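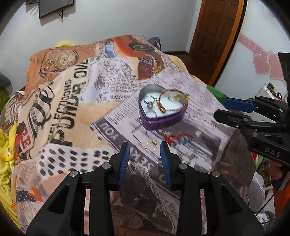 Skidton Robotics Club
Minutes of the meeting held May 24, 2021

Chair: Fernanda Valente

1. Minutes of the last meeting
Approved with one correction. The spare battery order was 5 packs, not 2.

2. Small objects task
Recording with the hand-held grippers is under way. The club has 289 recordings saved, and 29 of those still need labels. Members agreed to stay with jewelry for now, rings and chains first, and to leave coins for October. Labels are to say which jaw makes first contact. Several old files say only "left" with no object name and will be relabeled.

3. Finger pads
A member asked if softer pads should be tried for thin chains. Fernanda will get a price from Leinonen and bring it to the next meeting. No pads to be changed until the current set of recordings is complete.

4. Tuvaleo student contest
Entry form is half done. The club still needs a team name and a one-page summary. Zikimex was suggested as the name and passed on a show of hands.

5. Other business
Storage drive is nearly full. Members to delete duplicate files from their own folders.

Meeting closed.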